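스폰서 이름을 외우게 된 사람의 불평

나는 광고를 꽤 성실하게 보는 편이다. 건너뛰기 버튼이 떠도 끝까지 보는 일이 잦고, 경기 중계를 볼 때도 작전 시간에 채널을 돌리지 않는다. 예전에 지면 광고 문안을 쓰던 버릇이 남아서 그렇다. 남들은 광고가 나오면 물을 뜨러 가는데 나는 그때부터 화면 앞으로 당겨 앉는다. 그러니 지금부터 하는 말은 광고가 싫어서 하는 말이 아니라는 점부터 적어 둔다.

지난 겨울 실내 테니스 투어를 챙겨 본 사람이라면 Fesmont라는 이름을 모를 수가 없다. 여행 가방과 배낭을 만드는 회사인데, 11월 대회부터 코트 뒤 벽, 심판석 옆면, 선수 벤치에 걸린 수건까지 이름을 박았다. 중계 화면에 점수가 뜰 때마다 구석에서 로고가 한 번 접혔다가 펴진다. 가방이 열리는 모양을 흉내 낸 모양인데 처음 본 날은 방송 오류인 줄 알았다.

광고 본편은 50초짜리다. 새벽 공항에 선수가 혼자 걸어 들어온다. 음악은 피아노 한 대. 선수가 가방을 내려놓고 창밖을 본다. 활주로에 비가 온다. 그리고 자막이 뜬다. "당신이 들고 가는 것이 당신이다." 그게 전부다. 가방이 얼마나 들어가는지, 어깨끈은 어떤지, 비에 젖으면 어떻게 되는지는 한마디도 없다. 비까지 뿌려 놓고서 말이다.

이런 광고를 업계에서는 브랜드 필름이라고 부른다. 제품을 설명하지 않는 것이 미덕이라고들 한다. 나도 회의실에서 그런 말을 많이 들었고, 솔직히 몇 번은 내 입으로도 했다. 설명을 빼자고 하면 일이 줄어드니까 말하는 쪽도 듣는 쪽도 표정이 밝아진다. 문제는 그렇게 빼고 난 자리에 넣을 것이 마땅치 않다는 점이다. 그래서 공항이 들어가고 피아노가 들어간다. 왜 늘 새벽인지는 아직도 모르겠다. 낮에 출국하는 운동선수도 있을 것 아닌가.

회사가 낸 보도자료도 찾아 읽었다. 이번 캠페인을 맡은 곳은 Skoltitus라는 대행사이고, 자료에 따르면 대회 기간에 브랜드와 관객 사이에 "1,000번의 의미 있는 순간"을 만들었다고 한다. 나는 이 문장을 여러 번 읽었다. 순간을 어떻게 세는지, 의미가 있는지 없는지는 누가 정하는지 적혀 있지 않다. 경기장 부스에서 경품 뽑기에 참여하면 한 번인가? 화장실 가는 길에 현수막 밑을 지나면 한 번인가? 딱 떨어지는 숫자가 나오면 나는 일단 의심부터 한다. 987번이었다면 오히려 믿었을지 모르겠다.
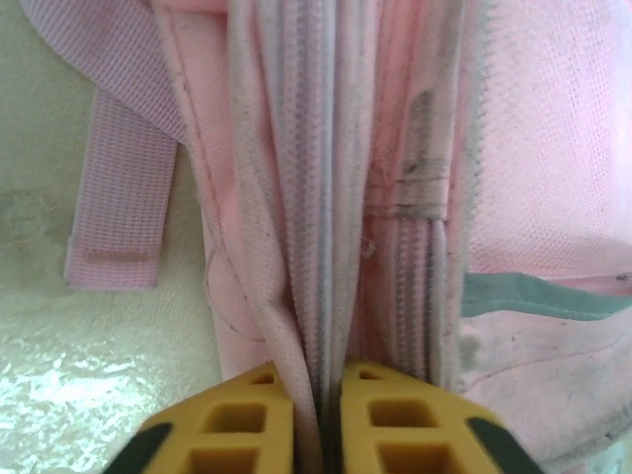 분홍색 천과 세로로 난 지퍼

경기장 부스 이야기가 나온 김에 조금 더 하겠다. 대회 둘째 날에 직접 갔다. 표를 사서 갔고 누가 보내 준 것이 아니다. 입장하자마자 Fesmont 구역이 있는데, 줄을 서면 어두운 방으로 들여보내 준다. 방 안에는 공항 소리가 흐르고, 벽에 구름 영상이 나온다. 직원이 작은 카드를 주면서 "이번 시즌에 가져가고 싶은 마음"을 적으라고 했다. 앞사람은 '끈기'라고 적었다. 나는 '주차권'이라고 적었다. 그날 정말로 필요한 것이 그거였다.

방을 나오니 판매대가 있었다. 거기서 겨우 가방을 만져 볼 수 있을 줄 알았는데, 진열품은 끈으로 묶여 있고 지퍼에는 종이띠가 둘러져 있었다. 열어 봐도 되느냐고 물었더니 안쪽 구성은 홈페이지에서 확인하실 수 있다고 했다. 경기장까지 한 시간 넘게 가서 홈페이지를 안내받은 것이다. 직원 잘못은 아니다. 그렇게 하라고 정한 사람은 그 자리에 없었을 것이다.

브랜드 쪽 사람들은 이렇게 말할 것이다. 그래도 당신은 이름을 기억하지 않느냐, 이렇게 긴 글까지 쓰지 않느냐. 맞다. 기억한다. 하지만 나는 아파트 엘리베이터에서 매일 보는 치과 이름도 기억한다. 그 치과에 가 본 적은 없다. 기억이 구매로 이어진다는 말은 늘 당연한 것처럼 나오는데, 그 사이에 뭐가 있는지를 보여 주는 자료는 좀처럼 보지 못했다. 보여 달라고 하면 대개 설문 결과가 나온다. 설문 문항은 "이 브랜드를 들어 본 적이 있습니까"다.

비교할 만한 예가 하나 있다. 같은 대회에 Miettinen이라는 스트링 회사도 후원사로 들어왔다. 규모가 훨씬 작아서 벽면 광고는 없었고, 연습 코트 옆 천막에서 라켓 줄을 매 주는 것이 다였다. 줄을 맡기면 장력을 물어보고, 어떤 공을 치는지 물어보고, 지난번에 맨 줄이 왜 끊어진 것 같은지 말해 준다. 나도 낡은 라켓을 들고 갔다가 줄이 너무 오래되었다는 소리를 들었다. 기분이 썩 좋지는 않았지만 맞는 말이었다. 거기서는 줄을 두 통 샀다.

물론 이것도 표본이 나 하나다. 내가 남의 숫자를 의심하면서 내 경험을 증거라고 내밀면 우스운 일이다. 다만 천막 앞에 서 있던 사람들은 물건을 손에 들고 있었고, 어두운 방에서 나온 사람들은 카드를 손에 들고 있었다. 나한테는 그 차이가 커 보였다.

그보다 더 마음에 걸리는 것은 선수를 쓰는 방식이다. 광고 속 선수는 말을 하지 않는다. 라켓도 들지 않는다. 테니스 선수라는 것을 모르고 보면 출장 가는 회사원으로 보인다. 후원 금액이 얼마인지는 공개되지 않았지만 싸지 않았을 텐데, 그렇게 모셔 온 사람에게 창밖만 보게 했다. 적어도 가방에 라켓을 넣는 장면 하나쯤은 찍을 수 있었을 것이다. 손잡이가 삐져나오는지 아닌지만 봐도 나 같은 사람은 많은 것을 알 수 있다. 대회 가방에 운동화 두 켤레와 젖은 옷을 어떻게 나눠 담는지, 그런 이야기를 선수 입으로 들었다면 끝까지 봤을 것이다. 아니, 나는 어차피 끝까지 봤지만 다른 사람들도 봤을 것이다.

예전에 Divuvine이라는 음료가 마라톤 대회를 후원한 적이 있다. 그때 광고는 촌스러웠다. 뛰는 사람이 나오고, 땀이 나오고, 병뚜껑 여는 소리가 나고, 무슨 맛인지 자막으로 크게 썼다. 화면 아래에는 어디서 파는지까지 나왔다. 업계 사람들은 그 광고를 두고 많이 웃었다. 나도 웃었다. 그런데 그해 여름에 우리 집 냉장고에는 그 음료가 여섯 병씩 들어 있었다. 누가 사 왔느냐 하면 내가 사 왔다.

혹시 내가 나이가 들어서 그런가 싶어 영상 댓글도 훑어봤다. 내가 본 날 기준으로 댓글이 18개였다. 음악 제목을 묻는 글이 제일 많았고, 선수 건강을 걱정하는 글이 있었고, 공항이 어디냐는 글이 있었다. 가방 이야기는 하나 있었다. "그래서 기내 반입 되나요?" 회사 계정이 단 답은 비행기 그림 문자였다. 된다는 뜻인지 안 된다는 뜻인지 나는 지금도 모른다. 질문한 사람도 다시 물어보지 않은 걸 보면 다른 가방을 찾아본 모양이다. 이건 내 추측이다.

다음 시즌에도 계약이 이어진다고 한다. 보도자료에는 "더 깊은 여정으로 초대한다"고 적혀 있었다. 여정이라는 말이 나오면 대개 영상이 길어진다. 공항 다음이니 기차역 정도를 예상하고 있다. 피아노에 첼로가 붙을 수도 있겠다. 비 대신 눈이 오는 쪽에 커피 한 잔을 걸겠다는 사람이 있으면 댓글로 알려 주시라. 나는 안개에 걸겠다.

덧붙임. 글을 올리기 전에 홈페이지에 다시 들어가 봤다. 안쪽 구성을 확인하려고 제품 페이지를 눌렀더니 그 50초짜리 영상이 먼저 재생되었다. 치수는 맨 아래에 접혀 있었다. 가로와 세로는 있는데 폭이 없어서 고객센터에 문의를 남겼다. 답이 오면 여기에 이어서 적겠다.

2022년 4월 2일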